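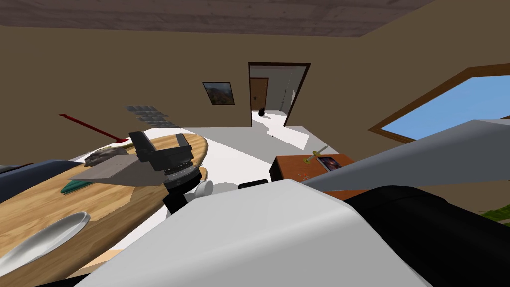
**1/** We have a budget line for one two-armed robot and I've been asked to say yes or no. I've spent most of January reading quotes. Thread, mostly so I can find my own notes later.

**2/** The base price is the number everybody passes around at meetings. It's the least useful number in the packet. Prellum quotes the arms and the body. Grippers are a separate page. So is the mount. So is "commissioning," which I had to ask them to define, twice.

**3/** Brormont puts it all in one figure, which I liked until I read the service terms. Response inside 6 working days. Then shipping. Then their bench time. I can't plan a month around that.

**4/** The simulator is the part I'd pay for today. You get a room, a round table with some clutter on it, two arms, and you can try the job before there's a crate in your hallway. If a vendor won't let you do that, I'd ask why.

**5/** But please stop putting simulator results in the purchase case! I got a slide that said 306 trials. All of them simulated. It was in a footnote, in gray type.

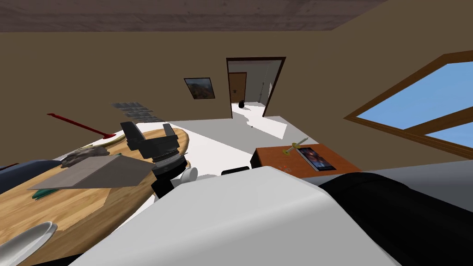
**6/** My bigger worry is tabletops. Flat tray, plate with a rim, little things lying half under other things. Parallel-jaw grippers are simple and cheap to fix, and I want that. I also want to see one get under the edge of a thin flat sheet, on a real table, with me standing there.

**7/** Sun-ja Yeom asked Schmieder that exact question on our call. The answer was "with the right fingers." OK, what do the right fingers cost? They're going to get back to us.

**8/** Things missing from every quote so far: spare fingers, the floor space, a second person trained on it, what happens to the software license in year two. Mesis at least lists the license. It renews at whatever the price is by then.

**9/** Somebody will reply that I should lease. I looked. The lease I was offered had a 60 day exit notice and a 200 hour monthly cap, and the overage rate was "per schedule." The schedule wasn't attached.

**10/** Where I am as of 30 January 2024: yes to simulator seats, yes to a paid on-site demo with our own trays and our own plates, no to the robot this cycle. I'd move the money to next cycle and keep the line open.

**11/** If you've bought one of these and kept it past the first year, I'd like to hear what you spent on it after delivery. Invoices beat opinions. DMs are open.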